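Unit Prices Should Be Printed Per Wash
Till Kasten

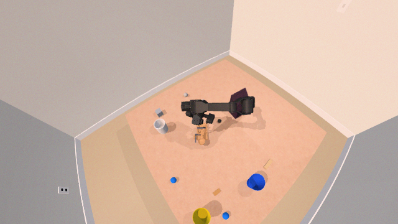

Most grocery chains print a unit price under the shelf price, and for flour or olive oil the system works. A pound of flour from one mill does the same job as a pound from another. For laundry detergent the unit price is printed per fluid ounce, and per fluid ounce is close to meaningless.

Take two bottles I bought in November. The Colero bottle was cheaper per ounce by a wide margin. The Virent bottle was smaller and sat on the upper shelf with a unit price that looked like a mistake. Colero asks for a much larger dose for a normal load. Divide the shelf price by the number of doses in the bottle and the order reverses: Virent is the cheaper product for anyone who follows the directions on the back. The tag told shoppers the opposite.

The usual defense of the per-ounce figure is that volume can be measured and a wash cannot. Any inspector with a graduated cylinder can check the volume. A wash depends on water hardness, soil, drum size and the habits of the person pouring. I accept all of this. It is also true that the manufacturer already prints a load count on the front of the bottle, usually in larger type than the volume. If that number is solid enough to sell the product, it is solid enough to divide by.

The stronger objection is that load counts would be gamed. A maker could lower the recommended dose on paper, raise the count, and look cheaper on the tag. Some would. The remedy is a reference load: fixed weight, fixed hardness, fixed soil, and a minimum cleaning result at the stated dose. Test methods of this sort are routine work for a competent lab, and the cost of one test spread over a production run is small.

I keep a spreadsheet of household purchases that now stands at 387 lines. Detergent is the category where the shelf tag has misled me most often, followed by dishwasher tablets. Tablets are a odd case. Fabbri sells them by count and Prakik sells them by weight, and the store prints whichever unit the supplier sends. Two products on the same shelf therefore carry prices in units that cannot be compared without a scale. One tablet is one wash in both cases, so the correct unit is sitting in the box.

Concentrates suffer most under the present rule. A concentrated liquid ships less water, needs a smaller bottle and takes less shelf space. Its per-ounce price is high for exactly those reasons, and the tag presents this as a fault. A maker who dilutes the same formula gets a better-looking number and sells the customer more water.

My proposal is narrow. For any product sold with a stated number of uses, print the price per use in the same type size as the price per ounce, and keep both. Where the figure comes to a few cents, print it per 100 uses so that rounding does not hide the difference. A store with 1,000 tags in its cleaning and paper aisles would need one added field in its label template. The load counts are already on the bottles and could be supplied with the rest of the product data.

Until then, take the count from the front of the bottle and divide. Check the dose line on the cap as well, as a count is often based on the lowest mark and a full drum needs the next one up.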